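If your two-arm robot keeps losing its grip on a comforter halfway through a fold, and then carries on as though it still had hold of it, welcome! We chased that exact fault through most of September on our bed-making setup, and I want to write down the fix while it's fresh. The software names are ours (Werero is the task runner, Grellon is the gripper driver), but the steps should carry over to any pair of parallel grippers.

## What the fault looks like

The arms reach the folded edge, the fingers close, the log says `grasp_ok`, and the lift starts. Then the fabric slides out. The arms finish the whole motion with nothing between the fingers, and the runner marks the task as done. We had 48 of these "successes" in our logs before Yolotzin Ventura watched a run from start to finish and shouted.

It sounds harmless with bedding. It gets less harmless when only one side slips, because the other arm keeps pulling and drags the whole comforter toward the base, cables and all.

## Before you start

- Put the arms in hold and keep the stop button in your hand.
- Check that each gripper cable has enough slack for the wrist to turn fully both ways.
- Clear the floor beside the bed. You'll be leaning in a lot.
- Use the same bedding that failed. A thin test towel hides this problem completely.
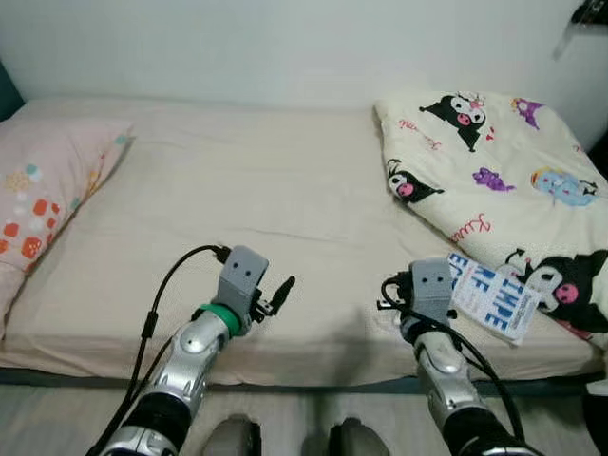

## Step 1: Find out what the driver thinks it's holding

Open the Grellon log and look at finger width at the moment of `grasp_ok`. Ours was reporting a good grasp any time the motor current rose above 200, and puffy fabric pushes back enough to trip that long before the fingers have a real pinch. The driver felt filling and called it a hold!

Run five closes on the thickest part of the fold and five on a single layer, and save both sets. If the current looks alike but the widths are far apart, you have our fault.

## Step 2: Add a width check

Current alone won't do it, so ask for both:

```
grasp_ok = current > limit and width < max_width
```

Set `max_width` from your own single-layer runs, with a little room to spare. Ka-ming Sin wanted to work it out from the fabric thickness, and we lost a happy afternoon to that, but measuring was faster.

## Step 3: Check again after the lift

A pinch can be fine on the mattress and gone two seconds later. Have the runner raise the fabric a small amount, pause, and read the width again on both sides. If either one has dropped to fully closed, the fabric is out.

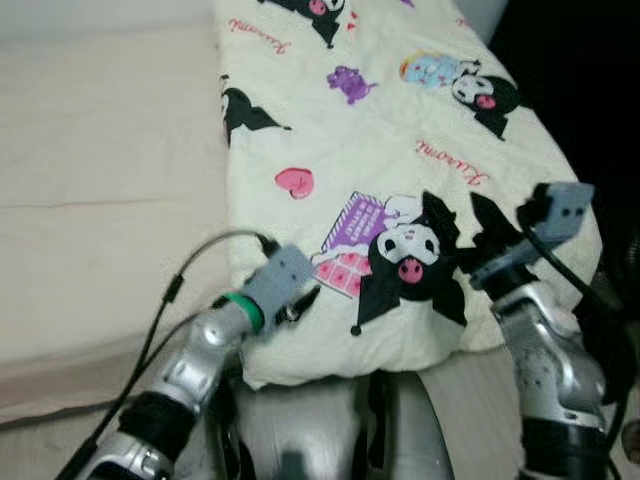
## Step 4: Make one slip stop both arms

Please don't skip this one. In Werero each arm had its own error handler, so a slip on the left did nothing at all to the right. We moved the check up a level:

```
if slip(left) or slip(right):
 hold(both)
 open_slowly(both)
```

Hold comes first, then the slow open. Opening at full speed under tension snaps the fabric back at the wrist, and a loop of cable is right there to catch it.

## Step 5: Break it on purpose

Start a fold at low speed with the stop button ready, and have a second person tug the comforter free with a long-handled hook, well outside the reach of the arms. Both arms should freeze. Do it again for the other side, then repeat with the bedding turned around so the thick edge is somewhere new.

Our first try froze the left arm only (an old config file was still loading on the right), so check both logs even if it looks good from where you're standing.

The ticket is 1534 if you're on our tracker, and the before and after logs are attached to it.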